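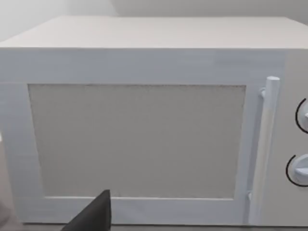
Serial numbers, porch lights and other boring things that help after a break-in

We had a break-in last March (garage first, then the back door), and when the officer sat down with me and asked for the serial numbers of what was gone, I had exactly zero of them. I knew the laptop was gray. I knew the drill was "the good one." So I've spent a lot of evenings since then getting our house in order, and I promised a few of you I'd write it all down!

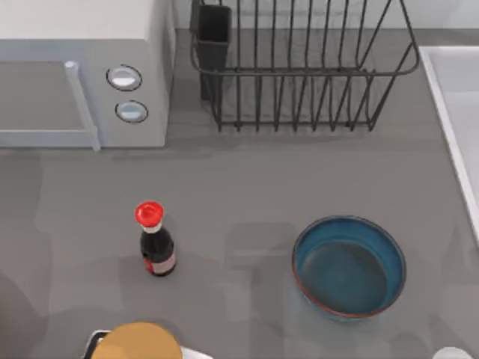 Shalini Ahuja

Start with one room and a notebook. I tried a fancy spreadsheet first and gave up before I'd finished the den. Now I walk around with a cheap spiral pad, write down the maker, the model and the serial number, and type it up later with a cup of tea. Our whole house came to 217 entries, and that includes the garage, where I found two identical pressure washers. (Don't ask. My husband and I are still discussing it.)

Where to look for the number: on laptops it's usually on the underside, on TVs it's on the back near the cords, and on bikes you flip the thing over and look under the pedals. If the print is tiny, take a close-up with your phone and zoom in. My eyes thanked me.

Mark the things that walk off easily. I bought an engraving pen from Jondbridge for 16 dollars and did the drill, the saws, the bikes and the leaf blower in one afternoon. Go slow and practice on a scrap of metal first, my first few letters look like a chicken did them. Ask your police department what they'd like you to engrave. Please don't use your Social Security number, even though my dad swears by it.

Jewelry is harder. Lay each piece on a dark dish towel next to a ruler and take a picture of the front, the back and any stamp inside the band. I got back one ring out of everything we lost, and it was the one I had a decent photo of.

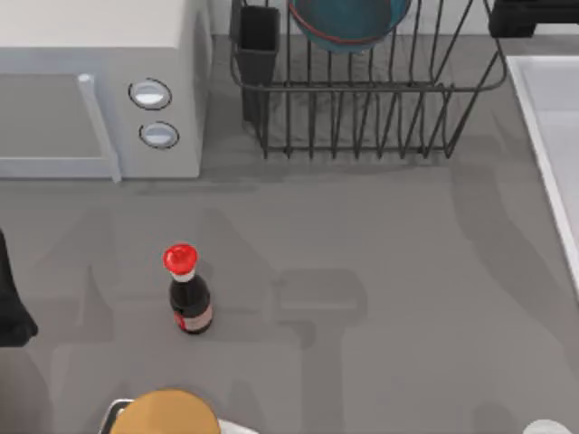 Should I keep my list at home?
Keep one copy at home if you like, but put another one somewhere else. Mine is in my email and there's a printout at my sister's place.

Next, the doors. Pull one screw out of the strike plate on your back door (that's the metal piece on the frame) and look at how long it is. Ours were shorter than my thumbnail. Three-inch screws go right into the stud, and a box of 100 from the hardware store did every outside door with plenty to spare. Drill pilot holes or you'll strip the heads like I did.

Put a lamp on a timer and change the time now and then. I have a Grusard timer in the front room that clicks on at 6:40 in the evening, and another upstairs for later on.

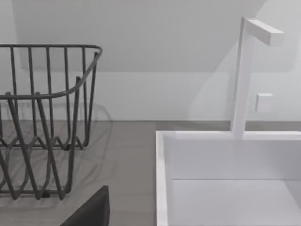 Dish rack and sink

One more for the garage: zip-tie the opener's clicker to something dull inside the house when you park outside overnight. Ours used to live on the car visor, and you can guess how they got in.

If it does happen to you, don't tidy up! I had the broom in my hand before the officer arrived and he very politely asked me to put it back. Take pictures, write down the report number, and call your insurance company the same day.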